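Play kitchen corner opens at Ekstead toy library

Families in Ekstead have a new reason to drop in this July. The toy library on Plitlow Road has opened its play kitchen corner, and it's a cracking addition, with pretend food, dishes and bowls for small cooks to get stuck into (bigger ones too, if the opening morning was anything to go by!).

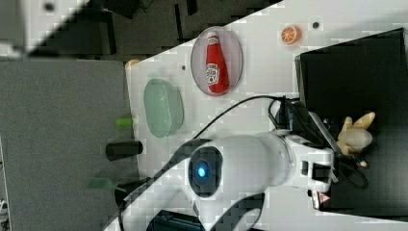

Page last updated: July, 2.15 pm

The first things out are on a plain white tabletop, so all the colours really sing. There's a red ketchup bottle, an orange slice and a lovely pale green oval bowl, and you can make a surprising number of dinners out of those if you're four. Soup was popular on the opening morning. So was ketchup pie, which we're told is served with the orange on top and eaten very quickly.

The kitchen pieces come from the Buzatu collection, passed on to the library when the Troltton playgroup closed its doors. The whole collection runs to more than 1000 toys, and 260 of them are for pretend cooking, shopping and tea parties. They'll go out in turns, so it's well worth coming back to see what's new on the table.

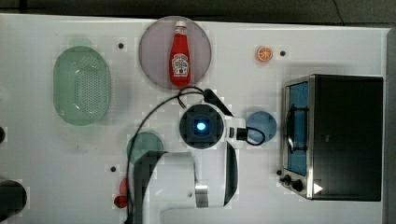 A good kitchen needs somewhere to do the cooking, and the black toaster oven with its two control knobs is already a firm favourite with us. We love how it sets off the smaller pieces, and the green colander looks just right beside the pink plate. Next up will be the tea things, then a big box of pretend vegetables that still needs sorting.

The corner is open from 10 am until noon and again from 1.30 pm, whenever the library itself is open. There's room for 13 children at a time, and grown-ups are very welcome to pull up a chair and order lunch. Entry is free, and borrowing costs £2 a toy for a fortnight. Please bring your library card if you'd like to take something home.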